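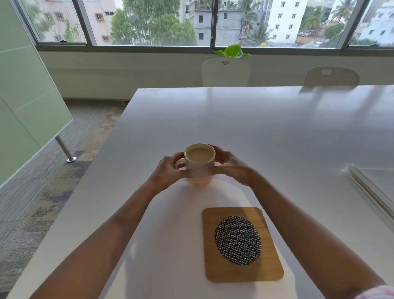
Mug task, hands on mug. Full mug, both hands, coaster on the near side.

Barico head rig - tabletop kit
Sold by Tostis. Part no. 2411

Head-worn camera rig for recording table tasks by hand, for teams training two-arm robots. Headband, camera head, battery pack, one cable, calibration card, spare pads. Fits most people. Long hair tied back please, it gets in the lens.

In stock. Ships with charger. Replacement pads are part no. 209, sold in packs of 2.

Setting up
Charge the pack first. Full charge, green light, dont start on amber. Band sits just over the eyebrows, knob at the back, snug. Tilt the camera head down until both hands show with your elbows at your sides. Lock the tilt screw. Finger tight only - the thread is brass and it strips.

Plug in at the pack end first, then the head. Wait for the second beep. Calibration card flat on the table, look at it straight on, then from the left, then from the right. Any time the tilt screw gets moved, do the card again.

Table and light
Plain table is fine, white is fine. Glossy tops throw window light back at the camera so lock the exposure while looking at the tabletop, not the glass. Menu, Exposure, Hold. If the hands come out dark, release it and hold again with your hands in view.

Wiping tasks
Liquid on a pale top is hard to pick up. Colored liquid records better than water. Tea with milk works well, a small puddle is plenty. Paper napkins ok. Get the napkin open between both hands in view before it goes down, the tracking likes a clear look at the edges. Keep full cups away from the battery pack. The pack is splash resistant, the connector is NOT.
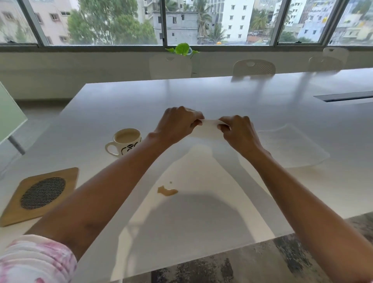
Cleaning and care
Lens: dry microfiber, nothing else. No paper napkins on the lens, they scratch the coating. Band and pads: damp cloth, mild soap, air dry. Pads come off with a pull from the left side. Sweat gets in behind the forehead pad so take it off after every long session.

Tea or coffee on the connector - unplug, pack end first, leave it open overnight. Do not use a hair dryer. If the pins look green, send it in.

Faults
No second beep: cable not seated, push untill it clicks.
Picture drifts down: tilt screw loose. Tighten, redo card.
Recording stops early: old pack, or the card is full. Check the card first.

Repairs
Darragh Lynch, Tostis service desk. Put a note in the box saying whats wrong. Standard repair is 2 weeks, longer in May. Cables we just swap.

Also fits: Duggan chest strap (sold separately). Does not fit the older Illorov band, different clip.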